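Folding clothes

From Pevitz Household Reference
Print this article | E-mail this article

Folding clothes is the household task of laying a garment flat and bending it along chosen lines so that it takes up less room and can be stacked, shelved, packed or put in a drawer. It normally comes after drying and, where it is done at all, ironing. Folding is the usual way of storing knitwear, T-shirts, underwear, towels and bed linen. Woven shirts, jackets and dresses are more often hung.

Contents of this article: Surfaces; Basic method; Knitwear; Folding in a dresser drawer; Creasing; Teaching and trade use; See also

Surfaces

Any flat surface wider than the garment will serve. Tables and ironing boards are used where space allows, but in many homes the folding is done on a bed. A bed gives a large area, and piles can be set out across it by owner or by type. Its drawbacks are that the mattress gives under the hand and that the sheet or cover moves with the garment when it is pulled. A tightly tucked cover reduces the second problem. Working height is also low, and people who fold a full load on a bed often sit on the edge of it or kneel beside it.

Tables are firmer and produce sharper folds. In laundries and clothes shops the counter is set near hip height, and the person folding stands square to it. The floor is used for large pieces such as duvet covers, which two people can also fold standing up by taking two corners each and walking together.

A patterned surface makes little difference to the work except with small or thin items. Socks and straps can be hard to pick out against a busy print.

Basic method

Most tops are folded by the same sequence, whatever the final shape.

1. Lay the garment face down and pull the hem and shoulders until the side seams are straight.
2. Smooth the body from the middle outwards with the flat of the hand.
3. Fold one side towards the centre back, starting from the middle of the shoulder. Turn the sleeve back on itself so that it lies down the length of the body.
4. Repeat with the other side. The two long edges should be parallel.
5. Bring the hem up to the neck in one fold for a shelf, or in two or three for a drawer.
6. Turn the bundle over so that the front faces up.

Trousers are folded lengthwise first, one leg on the other, and then across. The point at the seat is tucked in to leave a straight edge. Skirts are treated as a body without sleeves. Hooded tops are folded like other tops, with the hood laid down over the back before the last fold.

Garments in two colours or with contrast panels are sometimes folded so that the panel shows on the outside, which makes them easier to tell apart in a stack of dark clothes.

Knitwear

Knitted garments are folded because hanging stretches them. The weight of the body pulls on the shoulders, and a hanger can leave a raised point at each side. Heavy wool suffers most, but cotton and acrylic knits are affected as well.

Ribbed knits need a little more care than plain ones. Ribbing is elastic across its width and draws in when it is released, so a ribbed jumper taken straight from a basket is narrower than its true size and tends to lie in ridges and hollows. The usual practice is to pick it up by a fold of the fabric, shake it once, set it down and ease it flat from the hem upwards. The ribs can be used as a guide: if they run straight from hem to neck, the garment is square. Pulling hard on the hem or cuffs is avoided, as it can leave them wavy.

A cream or white knit is generally kept apart from dark clothes until both are known to be colourfast. Some people also turn pale knitwear inside out before folding to keep dust off the outer face.
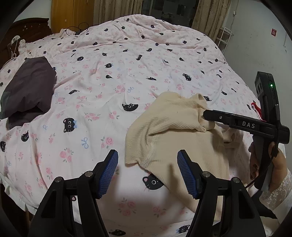
Folding in a dresser drawer

Clothes kept in drawers may be laid flat in piles or stood on edge in rows. Flat piles suit thick jumpers. Standing rows suit thin tops and children's clothes, and allow every item to be seen when the drawer is open. For standing rows the bundle has to be folded down to slightly less than the depth of the drawer, and it must be firm enough to hold itself up.

The three-fold bundle taught by Rosângela Conceição in her household classes is one version of the standing fold. The body is first brought to a long strip 25 centimetres wide, then folded in thirds from the hem. Conceição recommends leaving a finger's width of the neckband showing — the bundle can then be lifted out by it without disturbing the row.

Rolling is an alternative, used mainly for travel. It takes more time to undo and is less suited to ribbed and cabled knits, which unroll by themselves.

Creasing

A fold becomes a crease when the fabric is left under pressure, particularly if it was put away damp. Linen and plain cotton crease most readily. Wool recovers well, and most knitted fabrics can be worn straight from the drawer. Creasing is limited by folding soon after drying, by keeping piles low, and by placing the heaviest items at the bottom. Tissue paper is laid inside the folds of clothes stored for a season.

Teaching and trade use

Folding is taught in schools, hotels and care work, usually by demonstration. The Dradov manual for laundry staff, compiled by Apostolos Liapis and Dalal Kassab, gives separate sheets for tops, trousers, flatwear and knitwear, and asks trainees to fold each type until the edges match without correction. It treats neatness and speed as separate skills and has them tested in that order.

In shops, a folding board is often used to give every bundle the same width. The board is laid on the back of the garment, the sides are folded over it, and it is slid out before the last fold.

See also

Airing cupboard
Ironing
Laundry basket
Linen storage

Recently updated articles

Bed sheets, fitted and flat
Chest of drawers
Drying knitwear flat
Moth prevention
Pillowcases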